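Home | Forums | Storage & Sorting | Members | Search

This site uses cookies to keep you logged in. Accept | Settings

Thread: Sorting by color vs. sorting by part

tetteh_addo
I have 2,147 loose bricks from the Parkstead clear-out, mixed, mostly standard sizes. Planning to sort by color into open bins and store them on a 100 cm shelf. Before I commit: is color a workable first split, or will I regret it?

fuseini.a
You will regret it. Color is fast to sort and slow to search. A 2x4 in a bin of same-colored parts has no contrast with its neighbors, so you end up going by outline. Split by part first, then by color once a part passes 100 pieces.

c_kyei
Depends on who is using them. Fuseini's method is correct for building from instructions. For a classroom it fails at cleanup. Six-year-olds can put a red brick in a red bin. They will not separate plates from tiles.

fuseini.a
Then the bins get re-sorted by an adult later. The work has been moved, that is all.

c_kyei
In my room it does not get re-sorted. They build from the color bins and it goes back in the color bins. Search time is a few seconds for a common part.

tetteh_addo
Use is mixed. My two kids during the week, me in the evening. Bins would be Wenex, the small open-top ones. Do the sloped fronts cost much capacity?

Afia_D
Some, but you get it back in access. Fill to two thirds. Past that, bricks go over the front wall every time someone digs. Also match the bin to the contents if you can get the colors. It removes the need for labels on the main bins – mine only have tape where I marked shelf positions.

c_kyei
Seconding the matched bins. Blue, green and red side by side, pushed together so nothing falls in the gaps: 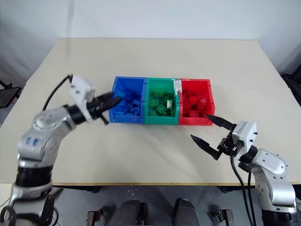

Color in color, no lids. The greens are not all one shade and I keep them together.

fuseini.a
The mixed greens are my point. Light green and standard green in one bin is already a second sort waiting to be done.

c_kyei
Only if you need them apart. I don't.

Afia_D
For Tetteh's case I would do color bins for the kids and pull out small parts (1x1s, clips, hinges) into a Vekell drawer unit. Small parts sink to the bottom of any open bin regardless of color.

tetteh_addo
That works for me. Color for bricks, drawers for anything under 2x2. Gray and black are the largest groups, so those may need two bins each. Will measure the shelf tonight.

fuseini.a
Measure the bins at the rim. The base is narrower on most of them.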